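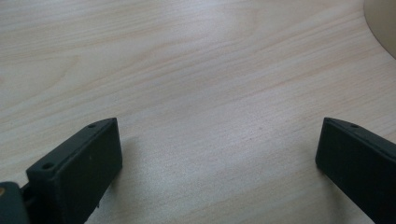 Preguntas frecuentes: guardar y servir bayas, trozos secos y otros picoteos

Actualizado el 11 de diciembre de 2025

¿De verdad hace falta pasar la comida seca a otro recipiente?

Depende. Si la bolsa original cierra bien y la vas a terminar en 15 días, yo no me molestaría. Los fabricantes de botes viven de convencernos de lo contrario. Otra cosa es una bolsa rota o de las que no vuelven a cerrar nunca: ahí sí, un recipiente con tapa.

¿Sirve de algo el método Zoltum de «mesa despejada»?

Quitar trastos antes de repartir comida es sentido común y no necesita nombre. El curso de Ellbridge le dedica 9 páginas. Yo lo resumo así: superficie limpia, recipientes a mano y un trapo cerca. Si la mesa es de madera clara, seca enseguida lo que gotee y desconfía de los sprays «para todo».

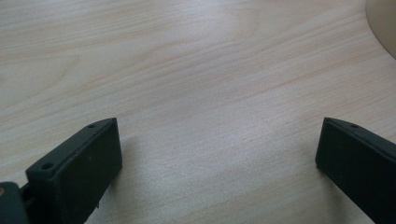

¿Acero o plástico?

El acero inoxidable no coge olores y aguanta los golpes. No deja ver lo que hay dentro, y con eso se acaba comprando dos veces lo mismo. El plástico translúcido pesa poco y enseña el contenido a medias, pero se raya. La tabla comparativa de Vurkov concluye que gana su propio modelo, qué sorpresa. Tengo de los dos tipos y ninguno me ha cambiado la vida.

¿Puedo usar un vaso de plástico para las bayas rojas pequeñas?

Para servirlas, sí. Para guardarlas, mala idea: no tiene tapa. Y si lo acabas de enjuagar, sécalo por dentro antes de echar nada, también en los anillos del fondo, donde el paño no llega bien. La fruta seca coge humedad y se apelmaza. Lo de «se escurre solo en 2 minutos» lo he leído en varios sitios y no me lo creo. 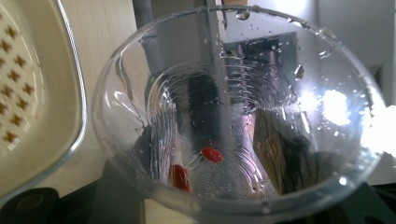

Dos bayas en un vaso transparente con gotas en la pared interior.

¿Y los recipientes con rejilla interior?

Son útiles para escurrir algo recién lavado. Para producto seco, la rejilla solo quita sitio, y los trozos menudos pueden colarse por los agujeros. Como bandeja para separar mezclas a mano funciona bastante bien: echas un montoncito, apartas las piezas rojas de las beige y lo que sobra vuelve a su sitio.
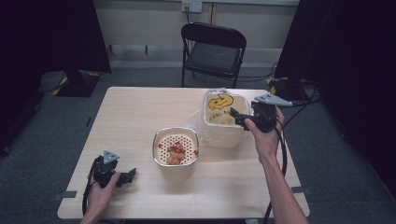 Eso sí, separa en tandas pequeñas. Con el montón entero acabas revolviendo lo que ya tenías apartado.

¿Merece la pena etiquetar?

Sí, pero sin comprar el kit Yeom de 623 pegatinas. Un rotulador que no se borre y letra grande. Una pegatina decorativa ayuda a distinguir un bote de otro desde lejos, aunque no dice qué contiene ni cuándo se abrió. Apunta las dos cosas. Los botes que rotulé en octubre con letra pequeña los tengo que coger para leerlos.

¿Dejo la bolsa de plástico alrededor del bote?

No le veo la ventaja. Si el bote cierra, la bolsa sobra; si no cierra, cambia de bote.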